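Checking timestamps before you train: a small guide for two-arm recordings

By Ga-eun Lim, 22 July 2026

When I started to record demonstrations with two arms, my first policy always closed the gripper too late. I changed the learning rate and the network, and I lost many evenings. The mistake was in the timestamps. The images were older than the joint values stored beside them.

You need a recorded episode, Python and the Marras reader. I use Undura for recording, but any tool which stores one time for each message will do.

Step 1. Open the episode and print the number of messages in each stream. In my last one the head camera had 1,509 images and the left arm had 1,570 joint messages. The two numbers do not need to be equal. The streams only need to cover the same period.

Step 2. Compare the first and the last time of every stream. Cut the episode to the part that all streams share. Do this before any resampling – otherwise the reader fills the missing part with the first value it finds.

Step 3. Choose one clock. I take the head camera as the master and look up the nearest joint message for each image. The pink and green fish float in a tray of water between the two grippers, so a late joint value matters more than it would with a block on a table. 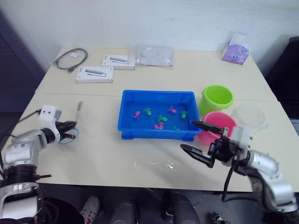
Should I interpolate the gripper opening as well?
Take the nearest value instead. An interpolated opening gives half-closed positions that were never commanded, and the policy will learn them.

Step 4. Measure the delay. Plot the speed of one arm from the joints and the movement of the same arm in the images, then shift one curve until the peaks meet. Write the shift in the config file under camera_offset_ms.

Step 5. Run the check again on a second episode. If the offset differs by more than 7 ms, look at the exposure setting first. Automatic exposure was the cause in my case.

The script stops with an error if an episode has fewer than 200 images. You can change this limit at the top of the file.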